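# Capítulo 4 - O raso e o fundo

Vou começar este capítulo com uma confissão: durante anos guardei clipes de papel num vaso. Um vaso alto, preto, bonito, que ganhei quando montei minha primeira oficina. Cada vez que eu precisava de um clipe, virava o vaso de cabeça para baixo em cima da mesa, pegava um, e depois passava um tempo enorme catando o resto. Eu achava que era desorganizada. O problema era o vaso!

Nos três capítulos anteriores falamos de armários, prateleiras e gavetas, ou seja, da mobília. Agora vamos descer para a escala da mão: pratos, bandejas, potes, copos, latas, cestinhos. É a parte da matéria de que mais gosto (e a que mais gera discussão em aula, vai entender).

## 4.1 Duas famílias de recipientes

Para efeito deste livro, divido os recipientes de mesa em duas famílias. Os **rasos** têm a borda baixa, e o que está neles fica à vista: prato, bandeja, pires, tampa virada. Os **fundos** têm parede alta e escondem, em parte ou de todo, o que guardam: pote, balde, copo, lata. Existe um meio-termo, a tigela, que deixo para a seção 4.6, porque ela merece uma briga só dela.

A montagem mais simples para estudar as duas famílias é colocar uma ao lado da outra numa mesa limpa, com peças pequenas de uma cor que chame a atenção. Gosto de cubinhos verdes sobre prato branco. Cor viva em fundo claro se acha de longe, e a mesma cor dentro de um pote preto já pede que a gente chegue perto e se incline.
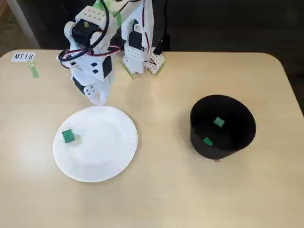
Faça o teste em casa antes de continuar a leitura. Pegue um objeto pequeno, ponha num prato, dê dois passos para trás e veja se ainda o encontra. Agora passe o mesmo objeto para um pote alto e repita. Com o prato, quase todo mundo acha de primeira. Com o pote, você vai notar que o corpo participa: o pescoço estica, o pé avança, a mão entra antes do olho. Esse pequeno esforço é o que chamo de **custo de espiar**, e ele vai voltar no capítulo inteiro.

No curso que dei na Hulidbridge, em outubro, pedi que cada turma anotasse os recipientes da própria bancada durante uma semana. Juntamos 3.081 anotações, escritas em papel de todo tipo (até guardanapo!), e passei boas noites lendo aquilo. O que mais aparecia era gente guardando coisa de uso constante em pote fundo e coisa de uso raro em bandeja aberta. Trocado, portanto. E olhe que eram pessoas caprichosas.

## 4.2 O prato como lugar de passagem

O recipiente raso tem um talento que o fundo não tem: ele aceita a coisa sem compromisso. Você pousa ali o parafuso que tirou da dobradiça, o botão que caiu da camisa, a chave que vai usar daqui a pouco, e tudo continua disponível. Por isso trato o prato como **lugar de passagem**. Ele recebe, segura um pouco e devolve.

O prato de papel é o meu preferido para exercícios. É leve, barato, e a bordinha frisada já basta para segurar uma peça que não role. Também aceita caneta: dá para escrever nele "consertar", "devolver", "perguntar de quem é". O defeito é ser leve demais, e numa bancada perto da janela ele viaja. Ponha longe do vento e pronto.

Uma regra que cobro das turmas: lugar de passagem se esvazia no fim do turno. Se a peça dormiu no prato, ela perdeu o destino, e amanhã vai ter companhia.

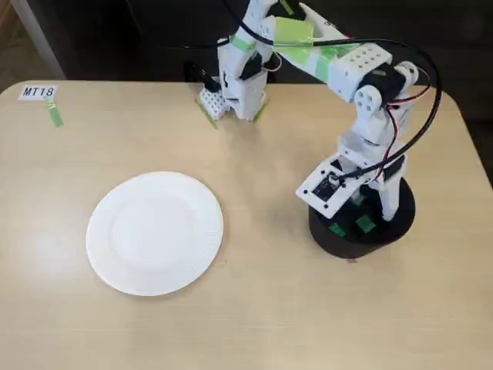
*Figura 4.2 - Prato de papel vazio sobre tampo claro. No canto da mesa, a etiqueta MT18.*

Aproveito para falar de etiqueta, assunto que alguns colegas acham menor. Mesa que tem nome facilita a vida de quem divide espaço. "Está na mesa do fundo, perto da coluna" é uma instrução que só serve para quem já conhece a sala. Um código curto, em letra preta sobre papel branco, resolve. Fita adesiva no tampo também ajuda a marcar onde cada coisa mora, desde que você combine com os outros o que a marca significa - fita sem combinado é só cola para limpar depois.

## 4.3 O pote como lugar de destino

O recipiente fundo trabalha de outro jeito. O que entra nele sai da vista, e isso costuma ser um alívio: a mesa parece mais calma, sobra tampo, a parede alta segura até o que rola. Chamo de **lugar de destino**. A coisa chegou, pode ficar.

Três cuidados antes de escolher um:

- **A boca.** Sua mão passa com folga? Teste com a mão fechada, porque é assim que ela sai quando pega alguma coisa.
- **A cor de dentro.** Pote preto é elegante e engole tudo que é escuro. Se for guardar nele peças escuras, cole um quadradinho de cor viva em cada uma.
- **O lugar na mesa.** Deixe o pote ao lado do prato, com espaço entre os dois, e nunca atrás de algo mais alto.

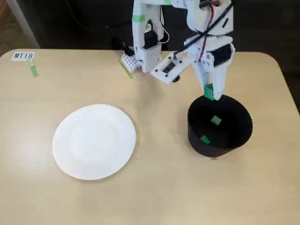 ## 4.4 Peça redonda, peça quadrada

Quem leu o caderno de exercícios do Grivudel, aquele de 68 páginas, já conhece a pergunta: a forma da peça decide o recipiente? Eu digo que decide metade. Um cubo fica onde você deixou, seja no prato ou na bandeja. Uma bola quer parede. Em prato de borda baixa, ela sai passeando no primeiro esbarrão, e lá vai você para debaixo do armário de lanterna na mão (já fui, mais de uma vez).

A outra metade fica por conta do tamanho. Bola grande em pote fundo ocupa o miolo inteiro e esconde o que estiver embaixo dela. Então vale a ordem: o grande entra por último e sai primeiro.

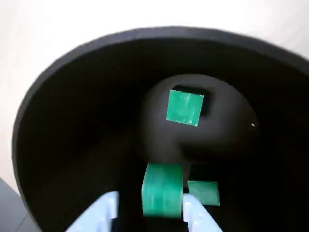 Repare que até agora não falei de quantidade, e foi de propósito. Um pote com 20 peças e um pote com 1.000 peças pedem cuidados bem diferentes, mas a escolha entre raso e fundo vem antes disso. Primeiro pergunte com que frequência você usa, depois que forma tem, e só então quanto há.

### Para fazer antes da seção 4.5

1. Escolha uma mesa da sua casa ou do trabalho e dê um nome a ela. Escreva a etiqueta.
2. Ponha um prato e um pote sobre o tampo. Use os dois durante um dia inteiro, do jeito que vier naturalmente.
3. À noite, anote o que ficou em cada um e o que você precisou procurar.
4. Troque o conteúdo de um pelo outro e repita no dia seguinte. Guarde as duas listas, que vamos usá-las na próxima seção para desenhar o mapa da bancada.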